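7.4 Fault 3112: grip not released

Applies to Warkine two-finger grippers fitted to the Kamier bench arm. Revised Oct 20, 2025.

Fault 3112 appears when the fingers have been told to open and the position reading has not changed. The arm stops where it is and the fingers keep their force. The usual cause is thin film caught between the finger pads, most often the end fold of a snack or sweet packet.

CAUTION: The arm can still move while the fault is showing. Press the stop button before you put a hand inside the guard. Do not pull on the packet to free it.

1. Press the stop button and wait for the lamp on the base to turn amber.

2. Support the packet from underneath with one hand.

3. Turn the release screw on the gripper body anticlockwise until the fingers part. This takes about 3 turns.

4. Take the packet away and check both pads for torn film. Wipe them with a dry cloth.

5. Turn the screw back fully, release the stop button and select Clear Fault.

6. Run one open and close cycle with nothing in the grip.

Note: If the fault comes back with packets held by a narrow fold, go to Grip > Force and lower the setting to 85.
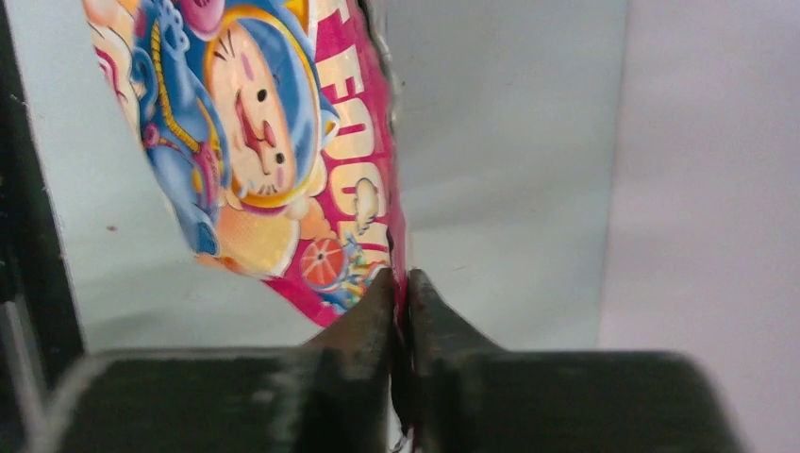 Save the new value before leaving the menu, or the old one will return at the next start. Sites using the Miettinen pad set should leave the force alone and change the pads every 3000 cycles.

If step 6 fails, switch off at the wall and contact the Gasunholm service desk.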